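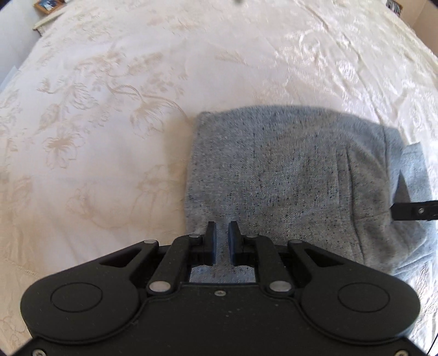

The linkage on the second version of the hand-held gripper went through four layouts before I stopped changing it. It is a mirrored arrangement, with an inner and an outer link on each side, and each finger should stay parallel to the other through the full stroke. On a bench with calipers, all four layouts did that. On fabric, only the last one does it well enough to keep. A folded gray knit on a bedspread has become my standard target, with the fingers coming in open over one edge of the fold. The knit is thick and compresses a lot, and the bedspread under it has embroidery and wrinkles of its own, so there is no flat reference surface anywhere. If the fingers toe in at the tips, they take one layer and leave the rest behind. If they toe out, they close on the fold and slide off it.

The first version had a single pivoting link per side and a return spring. It worked on blocks, cups and a roll of tape. I took it to the open evening at the Jallasstead shop in the spring and used it for most of two hours without trouble, then brought it home and tried to fold a towel. It could not hold the corner. The fingers swung through an arc as they closed, so the contact point moved down the finger during the squeeze, and the towel moved with it. With rigid objects I had never noticed.

Version two has longer links, wider spacing at the base pivots, and a triangular cutout in each outer link. The cutouts save very little weight. They are there to clear the heads of the housing screws at full open, and I arrived at the shape by cutting away material until it stopped rubbing.

Pivots

The large pins at the base of the inner arms carry most of the load. The small ones at the upper joints mostly see side load when a finger gets pushed against something, which on a mattress is constant. I bought the first set of pins from Bedilier in one diameter for everything, on the theory that fewer part numbers meant fewer mistakes. The base holes went oval in a week. Plastic around a thin steel pin does not last under a reversing load, and I should have started with the bigger diameter there.

The replacement pins are a light press fit in the arms and run free in the housing. I ream the holes by hand, a quarter turn at a time, and check with the pin. Printing the holes to size does not work on my machine. The first layers come out tight and the rest come out loose, so the pin binds and rattles in the same hole.

Lubrication: dry PTFE, very little. I used white lithium grease on version one and it transferred to a pillowcase.

Opening the stroke

The fingers now open to 129 mm measured between the faces. That is more than I need for clothing. I kept it for the occasional box. The cost is that the handle travel gets long, and near full open the mechanical advantage is poor. Closing force at the tips is fine in the last third of travel and weak before that. For cloth this is acceptable, and I would not change it. For a full water bottle it would be a problem.

Finger faces are another matter. I have tried smooth, ribbed, and a thin silicone pad bonded with contact cement. The pad grips best and wears worst, and it also holds on to fibers, which changes the grip over an afternoon. The current fingers have a slightly textured matte finish and rounded tops. They are a compromise. The rounded top matters more than I thought it would. A square corner catches in knit and pulls a loop, and I have one sweater that can testify to it.

Lint

The housing picks up lint constantly. It is matte black plastic and any session with laundry leaves white specks all over it. That would be cosmetic except that the same lint gets into the pivots. After several evenings on towels the small joints feel notchy, and pulling the pins shows a felt washer that was not in the design. I considered shields and decided against them. The pins come out with a punch, the links wipe clean, and the whole job takes less time than designing a shield would.

I did move the encoder magnet. It used to sit in the open next to the base pivot, and a clump of fibers could hold the arm off its stop by enough to shift the zero. It now sits inside the housing behind a lip. The stop itself is still exposed. I blow it out with a bulb before each run.

Encoder and electronics

Position sensing is a magnetic encoder on a Gisler breakout board, one per gripper, read over a short cable to a small microcontroller. I set the sampling rate high at first and gained nothing except larger logs. Handle motion is slow. What I needed was consistent timestamps, and the fix for that was in the firmware: take the time at the start of the read, before the transfer, and attach it to that sample. I had been attaching the time at which the packet was assembled. On the left unit the error was constant. On the right unit it varied with how busy the bus was, so the two grippers drifted in and out of agreement and I spent a weekend looking for a mechanical cause.

The cable deserves a paragraph. It is thin, it leaves the rear of each unit, and it drags on whatever the gripper is working over. A stiff cable pushes back on the wrist, and on cloth it moves the work. I have gone from a jacketed USB lead to a soft silicone one, 650 mm long, with a strain relief I printed in flexible filament. The shorter length forces me to keep the hub on my belt. I can live with that.

Calibration

Calibration is a gauge block routine. Close fully, record. Close on the 10 mm block, record. Open to the stop, record. A straight line between closed and open is not good enough, as the linkage is nonlinear near the ends, so I generate a table from the geometry and use the recorded points to shift and scale it. The table comes from a short script. It assumes rigid links, which they are not, and the error shows up as an apparent opening slightly smaller than zero when I squeeze hard. I leave those negative values in the log. They are a usable squeeze signal and I have no force sensor.

Both units get the same routine with the same block. I used to do the right one from memory with a drill bit shank.

Logging

Everything goes into Adeck, which I use mainly for lining up streams on one timeline and scrubbing through them. It handles two encoders and video without complaint. It also autosaves into the project folder, and I filled a disk once before finding the setting. My files are plain CSV on the way in, with a header line giving the firmware version and the calibration table it was recorded with. I left the header out of the early files and those are now useless for anything quantitative.

Folding with two units

Most of the mechanical changes came from working two-handed. With one gripper, cloth can be dragged around and it will mostly forgive a bad approach. With two, one side holds the fabric down and the other takes the edge, and the holding side has to stay still while the wrist on the other side rotates. Any slop in the holding unit's pivots shows up as the fold creeping. That was the test that finally separated layout three from layout four. Layout three looked the same on paper and had a shorter outer link. It let the tips twist around the long axis of the finger when loaded from the side. Layout four has a wider stack at the joint and does it far less.

A heavy knit is easier to pinch than a T-shirt and harder to release. The fabric springs back against the fingers as they open and tends to follow them up. Opening slowly helps a little. Opening while backing the tips off along the fold helps more, and is awkward to do consistently by hand.

Wear check

I cycled one linkage on a bench jig, a windshield wiper motor and a crank, for 2000 cycles with a folded washcloth between the fingers. The base pivots were unchanged as far as my calipers can tell. One upper joint had opened up enough to feel. I reamed it out and fitted the next pin size, and the other upper joints will get the same treatment when I have the unit apart.

Still open

The housing screws back out. There is one below the central opening that I retighten every time I pick the unit up, and threadlocker attacks this plastic. Heat-set inserts are the likely answer, but there is not much wall to put one in.

The handle return spring is too strong for long sessions. I have a softer one on order from Bedilier, due in November.

Files for layout four are not posted yet. The drawings still have the old pin diameters in them.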